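4. Student project: desk sorting with a two-handed humanoid

4.1 Course setting and task

The work described in this section was carried out by one of the project groups in the second half of the laboratory course. Each group chose a manipulation task, collected teleoperated demonstrations for it, trained a policy on those demonstrations and reported the results in November. The group considered here, supervised by Elsie Halliday, chose to sort small packaged items into the sections of a shallow tray. The project was named Florska in the course records, and the name is kept below.

The task was defined as follows. A compartment tray is placed on a desk within reach of both hands. Snack packets are placed on the desk outside the tray. The robot must pick up each packet, carry it over the partitions and release it inside the section assigned to it. A trial ends when all packets have been released or when the operator calls a stop. A packet that comes to rest across a partition is scored as a failure, even if most of it lies in the correct section.

Packets were preferred to rigid blocks for two reasons. They deform when grasped, so a fixed finger closing distance does not transfer well from one item to the next, and their printed surfaces vary enough that a policy cannot rely on a single color. The group had first proposed a task with wooden cubes and dropped it after the first week, when a scripted baseline solved it without any learning.

4.2 Workspace

Groups in earlier years worked on a bare table with a uniform backdrop. Florska did not. Its recordings were made at desks in normal use, with chargers, cables and personal items left where they lay, and with people working nearby. The purpose was to obtain demonstrations whose background changed from one session to the next. No attempt was made to mask the background in the training data.

Figure 4 gives the view from the head camera during work at one such desk. The left hand is at the front left corner of the tray, with two packets close by, and the right hand is low in the view, below the front right corner of the desk. A cable crosses the desk behind the tray, and a laptop stands open on the far side. Both of these proved relevant to the errors discussed in Section 4.4.
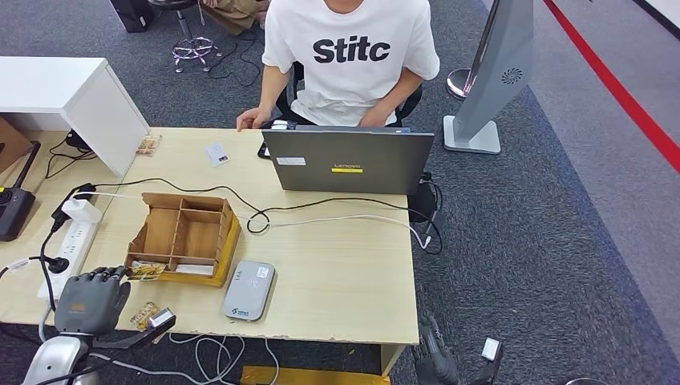 Figure 4. Head camera view of the sorting workspace, with the compartment tray and the robot's left hand at center-left and lower left.

The tray is made of thin wood with raised partitions. One corner of it is slightly damaged, as the figure shows. The group kept the same tray throughout, so that the geometry of the partitions remained constant across the data. Its position on the desk was not fixed. Before each recording the tray was moved and turned by hand within an area marked on a paper template, and the template was removed before the recording began.

4.3 Data collection and training

The group recorded 200 demonstrations. Half of these, 100, began with the packets to the left of the tray, and the remaining 100 began with the packets in front of it. All were recorded by 2 operators, who changed over at fixed points in the session to limit fatigue. The head camera image, the joint positions of both arms and the finger commands were stored with a common clock. Images were reduced in size before training but were not cropped.

Demonstrations were reviewed on Friday afternoons. The reviewer, Lachlan Tomoana, marked a demonstration for removal if the operator had paused for a long period, had pushed the tray with the wrist, or had regrasped a packet more than once. Removed demonstrations were recorded again, so the totals given above refer to the final set. The removed material was kept in a separate folder and was not used for training.

Two policies were compared. The first, Solero, predicts a short sequence of joint targets from the current image and joint state. The second, Limero, uses the same image encoder but predicts a target pose for each hand, which is then passed to an inverse kinematics solver. Both were trained on the full set with the same number of updates. The scripted baseline from the first week, named Hinds, was adapted to the packets and retained for comparison.

4.4 Observations

Hinds was not competitive. It located packets by color and failed whenever a packet had a print that resembled the desk surface. It was also the only method that regularly struck the partitions, because its carrying height was set for an earlier, lower tray.

Solero produced the smoother motion of the two learned policies and released packets closer to the middle of the section. Its typical failure was a hesitation above the packet, in which the fingers closed early and pushed the packet away. This occurred more often when the packet lay close to the front edge of the desk, where the operators themselves had used several different approaches.

Limero reached the packets more reliably but had difficulty near the tray. Small changes in the predicted pose led to large changes at the elbow, and in some trials the forearm touched the desk. The group limited the elbow range in the solver, which removed the contact but made the far sections harder to reach.

Both learned policies were affected by cables. A dark cable running behind the tray was at times treated as the tray's rear border – the hand then released the packet too far back. Moving the cable during a trial corrected the behavior within a few steps, which suggests that the error lies in the image encoder and was not caused by drift in the joint readings. Movement on the far side of the desk had a weaker effect. When a person there shifted a laptop or reached across the desk, Solero slowed but usually completed the grasp.

The right hand was used far less than the left in the demonstrations, and neither policy learned to use it as a support for the tray. Operators had been told that either hand was allowed. In practice they kept the right hand low and outside the working area, and the policies reproduced this. A later group should either require a two-handed strategy in the recording protocol or lock the unused arm and remove its joints from the action space.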